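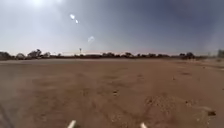

Bare ground and a line of trees under a hazy sky at the Siriwardena reserve site.

Planting at the Siriwardena reserve has been put back to June after the district council accepted advice that the soil needs another season's rest.

The council had planned to put in 3,891 native seedlings this autumn. They will stay at the Condeo nursery for now, where staff are moving them into larger pots.

Project manager Velimir Atanasov said the topsoil was too fine to hold young roots through a windy spell.

"We could plant it out tomorrow and lose half of it," he said. "I'd sooner wait and get some mulch down first."

Contractor Vondis will spread the mulch in strips, starting at the tree line and working inwards. The existing trees will be kept. Temporary fencing will go up before the work begins, and the public will be asked to stay off the open ground until the first plants are established.

Neighbours have complained of dust on washing lines and in rainwater tanks. The council said a water cart would visit each morning at 7 am on dry days – more often if the wind picks up.

The change adds $4,000 to the cost of the project, mostly for nursery care. Residents can collect a copy of the revised planting plan from the council's front counter.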